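Thread: Is $823 a month for the Oltent duplex a trap?

plinth_and_sons
Two bedrooms, two closets, one landlord who answers texts with a thumbs up. Listing says "steps from downtown Urnville." How many steps?

mossback35
All of them. I lived on Chung Street, same block. Take it anyway, the heat works.

plinth_and_sons
Lease says tenant pays for carpet cleaning on move-out. Normal?

A_Yadav
Normal, but ask for a cap in writing.

mossback35
Disagree. Ask for a cap and they rent to the next guy - it's June, there's always a next guy.

A_Yadav
Then let him pay for the carpet.

plinth_and_sons
Still thinking. Mine at the current place is beige too, for what it's worth.

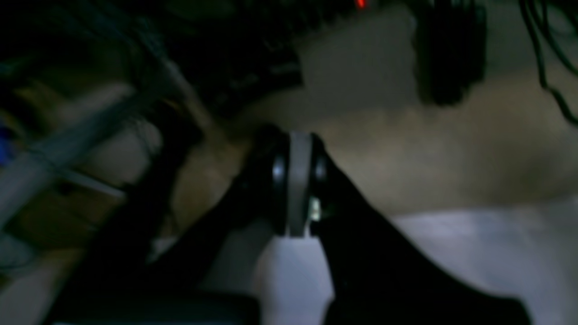 beige, carpet-like floor, current place

mossback35
Seen worse. Sign it.

A_Yadav
Cap first.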